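Setting Up a Weekly Student Prayer and Worship Night: Section 2, Room, Sound and Song Slides

Fri 23 October
By Rowena Malabanan 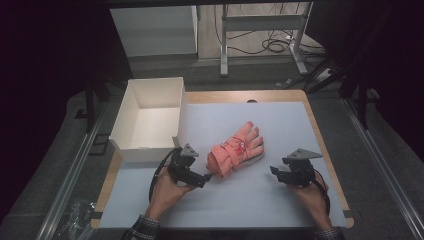 Jurkeo wrote after the last edition that the section on sound came too late, and that her group had booked a room and printed flyers before finding out they couldn't use a drum in it. The order has been changed. Sound rules now come first, and booking follows.

This section covers the work between getting approval (Section 1) and running the first night (Section 3). It assumes you have a campus ministry contact, at least one student who can lead songs, and a regular evening in mind.

2.1 Check the sound rules

1. Ask the building office for the quiet hours that apply to the space. Residence halls and classroom buildings often have different ones.
2. Ask whether amplified sound is allowed at all. If the answer is "acoustic only," get it in writing, along with whether a cajon or hand drum counts as acoustic.
3. Visit the space at the hour you plan to meet. Stand in the hallway outside while one person sings and plays guitar at normal volume.
4. Write down which neighboring rooms are in use at that hour and who uses them.

Note: Stairwells and covered walkways carry voices much farther than a carpeted room. A group of 61 singing without microphones in a concrete walkway can be heard across a parking lot.

Caution: Do not rely on a verbal yes from a student desk worker. Shifts change, and the next person may shut you down in the middle of a song.

2.2 Book the space

1. Submit the room request in the name of the recognized student group. Requests under a personal name are usually placed behind group requests.
2. Ask for the full semester in one request. If the office only books by the month, put the renewal date on the leaders' shared calendar.
3. Request half an hour before the start time and half an hour after the end. People stay to pray with each other, and you need the room for that.
4. List a second choice. At Stavmont we were moved twice in May for exam seating, and the second choice was already on file both times.
5. Save the confirmation email where every leader can open it on a phone.

Note: If the space is outdoors or partly outdoors, ask what happens in heavy rain. Some offices will hold an indoor room for you and some will not.

2.3 Place the leaders and the seating

1. Put the song leaders along the long wall, near an outlet if one is needed. A leader at the short end of a long room can't be heard at the other end.
2. Leave the doors clear on both sides. Guitar cases go under the table or behind the leaders.
3. Set out chairs for people who need them and leave the remaining floor open.
4. Mark one corner for quiet prayer, away from the speakers and the door. Two people who have agreed to pray with others should be there from the first song to the last.
5. Put the sign-in sheet outside the main walking path. Signing in should be optional.

Caution: Check the posted occupancy limit and keep to it. If the room is rated for 345 and you expect more, arrange an overflow room before the night and put a leader in it.

2.4 Prepare the songs

1. Choose five or six songs. At least half should be ones most people already know.
2. Confirm that your church or campus ministry license covers showing the lyrics. If it does, put the license number on the first slide of each song as the license requires.
3. Set each song in a key most people can sing. If the leader has a high voice, drop it by two or three half steps and check again.
4. Type the lyrics with no more than four lines to a slide. Use white letters on a plain dark background.
5. Read every slide out loud once. Spelling mistakes are easy to miss when you know the words.
6. Place the Scripture reading between songs two and three, and tell the reader which translation is on the slide.
7. Send the list to all musicians two days ahead.

Note: If you stream or record the night, lyric projection and streaming usually need separate permissions. Ask before you post anything.

2.5 Walk through the setup

1. Meet in the room at the regular hour, a few days before the first night.
2. Set up everything and time it. Most teams need some 40 minutes the first time and half that later.
3. Play one full song with slides.
4. Practice the change from song to reading to open prayer. Decide who ends the open prayer and what signal the musicians will get.
5. Pack up and leave the room as you found it, including the chairs.

If the slides lag behind the singing, have the slide operator change on the last word of the line instead of after it. If the leader can't be heard, move the leader before turning anything up.

Continue to Section 3, The First Night.

Comments

Nouri
We did the hallway test in 2.1 and it saved us. The room next door was a night lab and the professor was very kind about it, but we moved down a floor anyway.

Himov
Is four lines per slide for English only? We sing in two languages and put both on screen.

Rowena Malabanan
Himov, two lines of each works well. Keep the languages in the same order on every slide.

Tessa
Please add something about hymnals. Our group doesn't use a screen and we're doing fine with the old books from the chapel.

Filed under: Campus Ministry, Worship Planning, Student Leader Guides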